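Talks > Community Evenings > Small Bins, Less Waste > Speaker Notes

Small bins for sorting at home
Notes for my talk at the Trunton library, November 2025

Start slowly. Wait until people have found a chair. Say thank you to the library for the room.

Opening. Ask who has one trash can in the kitchen and who has two or more. Let them raise hands. Then tell about my first apartment in Panddale, where everything went in one bag under the sink, and I carried this bag down four floors. I was not lazy, I simply had no place to put things separately.

Main point, say it early: most of us do not need a bigger bin. We need a smaller one, close to the place where the waste is made. A tea bag is made waste next to the kettle. A receipt is made waste next to the door, when we empty our pockets.

(Slide 2) The trial on Ogilvie Street. We asked 40 households to use two small containers on the counter for the whole month of April. One was for food scraps, the other for paper and small packaging. They could choose any containers they had. More than 300 bags were weighed at the end. I will not read the table aloud, it is on the handout.

What people told us:
- Lids were annoying. Many took the lid off in the first week and did not put it back.
- A bin which is too deep does not get emptied, and then it smells.
- Children remember a color better than a word. Labels came off from steam and washing.

Pause here for questions, but only two or three. Keep the long ones for the end.

(Slide 3) Choosing the shape. I prefer a container that is wide at the top and narrow at the bottom. It is easy to drop things in, and food slides out when you turn it over. Straight sides hold more, this is true, but coffee grounds stay in the corners and you must use a spoon.
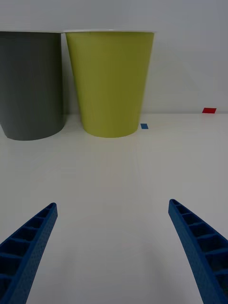 Smooth inside is also important. Please do not buy something with a woven pattern for food, it looks nice for one week. For paper it is fine.

About color: choose two colors which nobody in the house will mix up, also in the evening with weak light. Decide together which color is for what, and do not change it later. In my home we changed it once and my family still complains.

Cleaning. Rinse the food one every time you empty it, warm water and a little dish soap. Dry it upside down. A sheet of newspaper at the bottom helps in summer.

If somebody asks about price: the Fimetti set is on the list at the back of the handout, but an old flower pot without a hole works too. I am not paid by any shop, say this clearly.

Last part. Ask everybody to try one small bin in one place for two weeks. Handouts are by the door, I printed 100. Collect the pens before people leave.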